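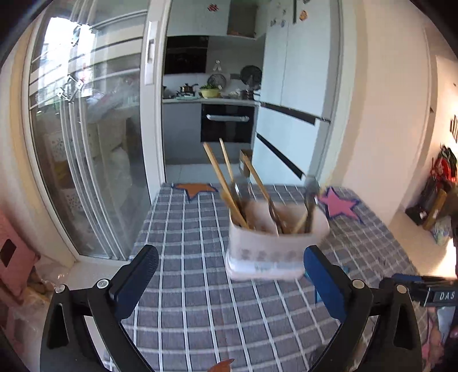 I went to the October open day at Netusel in Prestville expecting to be sold something. What I got was Edit Kerekes and a tool with two padded fingers, worked by hand. A person does the chore with it, the movements are recorded, and a robot is meant to learn from them later.

Kerekes said the team wants 2000 recordings before it trains anything. I think that is the right order. Companies should show this dull part more often - it tells a visitor more than a polished video does.

My complaint is about pay. I asked Imre Pintér who does the recording and what they earn. He answered the first half. People whose habits end up inside a machine should get more than an hourly rate, and Netusel should say so in public.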